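Ticket: Episodes from the bedroom set rejected at import
Opened by: Pui-shan Wan
Project: Pendance, Bikville site
Status: Open, waiting on reply
Date: Oct 25, 2024

Hi Zsófia, and thank you for picking this one up so quickly after the last mess I sent you! I'll try to put everything in one place this time so you don't have to chase me through the chat.

We're collecting the mattress cleaning task this week, and the plan calls for 200 episodes. When I ran the import into Pluris this morning, 65 of them came back with "stream length mismatch" and went to the reject folder. The rest went through without a murmur. I opened a handful of the rejects in the viewer and they play fine from start to finish, both the room view and the head view, so my first thought was that the importer was being fussy — but then I looked at the lengths, and the head stream is shorter than the room stream by 30 frames in every one I checked.

Stills from the room view and the head view, in that order:

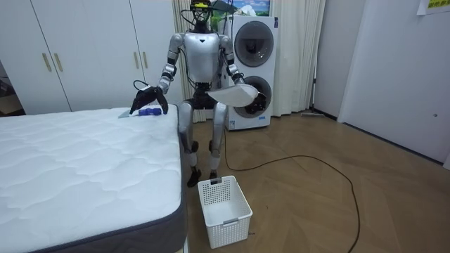
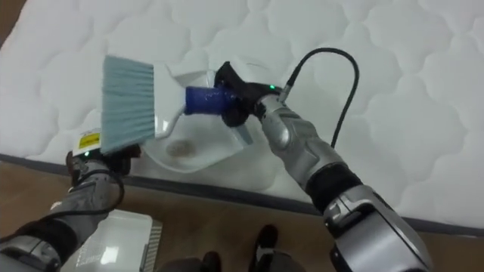 The labels are my other worry, and they may be tangled up with the first one. Our task sheet has a single tool slot per episode, which was fine back in August when everything was pick and place. Now the operators go between tools, and a single slot can't hold it: with the brush in one gripper and the dustpan in the other, as in the head view, whoever is labeling has to choose one and lose the other. Some people typed both names with a slash between them, and I have a feeling (only a feeling!) that the slash is upsetting the file paths.

What I've tried so far:

Restarted the recorder and the import machine. No change.
Re-imported 3 rejects with the slash taken out of the label. Two still failed, one passed, so I can't make much of that.
Swapped the head camera cable for the spare. Too early to say.

Could you tell me whether Pluris will take a separate tool field for each hand, and whether it's safe to trim the room stream to match the head one? I don't want to trim anything until I know which end the missing frames come from. The raw files are all still on the Juhász drive, rejects included, and I've asked the team to leave them alone.

Reply from: Zsófia Gulyás

Hi Pui-shan, this is plenty to go on, thank you. Please don't trim yet. Two fields will work, tool_left and tool_right, and I can add them to your template today. Could you send me the recorder log for one reject and one good episode? I'd like to compare the start times first.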